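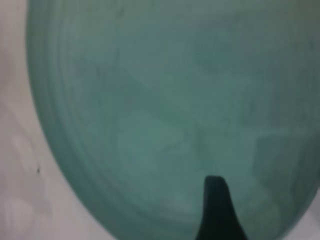
I have strong feelings about plates, and I'm going to air them here, so settle in.

For most of my adult life I owned matching white dishes. You could have swapped them with the ones in any hotel breakfast room and I'd never have known. Then in July my friend Chiamaka Babalola moved from Korkville to a smaller place in Hirnport and passed me a box of hers, all one shape and hardly any two in a row the same color. I ate toast off a coral one the next morning and felt weirdly cheerful about it.

So here's my opinion: buy the colored plates! And then (this is the part I'll fight for) don't hide them in a cabinet. Stand them up in a rack where you can see them.

I know what the cabinet people say. My neighbor Musa Sani is a cabinet person, and he keeps a tidy stack behind a closed door and thinks anything left out is a mess waiting to happen. Dust, he says. Well, sure, if you never use them. Mine go out to the table and back too often to collect any. And when I want the one at the bottom of a stack I have to lift everything above it, which I do badly and with a lot of clinking. From a rack I just pull it.

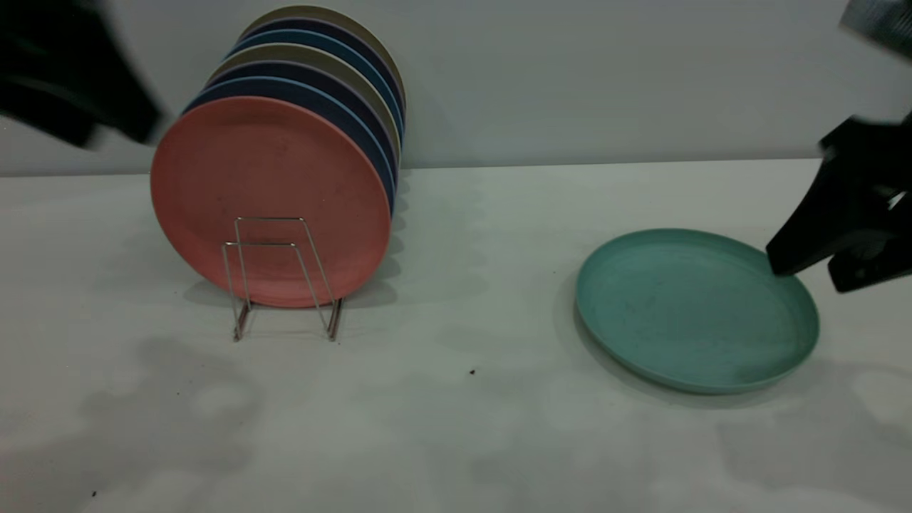 The order matters to me more than it should. I like a warm color in front, then the blues, with a tan one way at the back where it sticks up a little. My sister puts them in any old way when she visits and I've gotten up at night to fix it - I'm not proud of that.

A plain wire rack is all you need, by the way. I looked at a fancy one with slots for 368 things I don't own and went home without it. Thin metal, a couple of feet, something in front so the first plate can't slide off. Done. The plates are the good part, so let the rack be boring.

And yes, they get marks. Little specks, little scuffs. I used to fret about that with the white set, where every fork scratch looked like a crime. On a teal plate I don't much care. It's a plate, people cut things on it.

Musa came over for soup last week and asked for the blue one. I gave him the tan.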